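4.3 Sorting loose fruit before storage 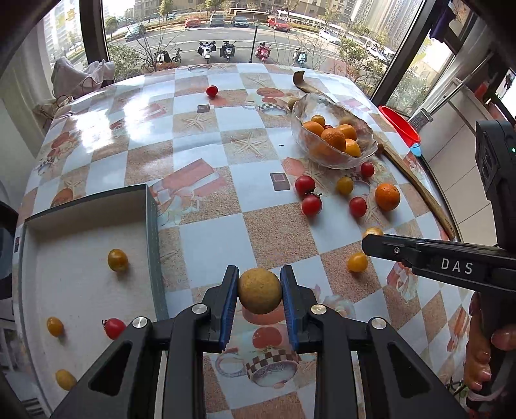
Fig. 7. Small fruit in the open box, citrus in the glass bowl, remainder on the table.

This section applies to the Pesstead storage box, used with any household bowl. Complete section 4.2 (Washing and drying) first.

1. Cover the table with a wipe-clean cloth and smooth out any folds. Small tomatoes roll toward a crease.

2. Set the box down open, with the long side parallel to the table edge. Keep the bowl at the back, within reach.

3. Spread the fruit on the cloth in a single layer. Remove anything split, soft or leaking and discard it.

4. Place cherry tomatoes in the box one at a time. Red and yellow may be mixed. Do not exceed 500 g per box, and do not stack more than two layers.

5. Place oranges and tangerines in the bowl. Move any tomato found among them to the box.

6. Leave large round fruit until last. Store it separately — its weight will bruise whatever lies under it.

7. Check the floor and the far side of the bowl for strays, then wipe the cloth.

NOTE: Green stems may be left on. If a stem is loose, take it off before the tomato goes into the box.

CAUTION: Do not close the lid on damp fruit. Moisture held against the inner wall encourages mold.

CAUTION: Do not lift the bowl by the rim when full. Support it from beneath with both hands.

Replacement lids are ordered under part number 807. For cleaning the box, see section 4.4.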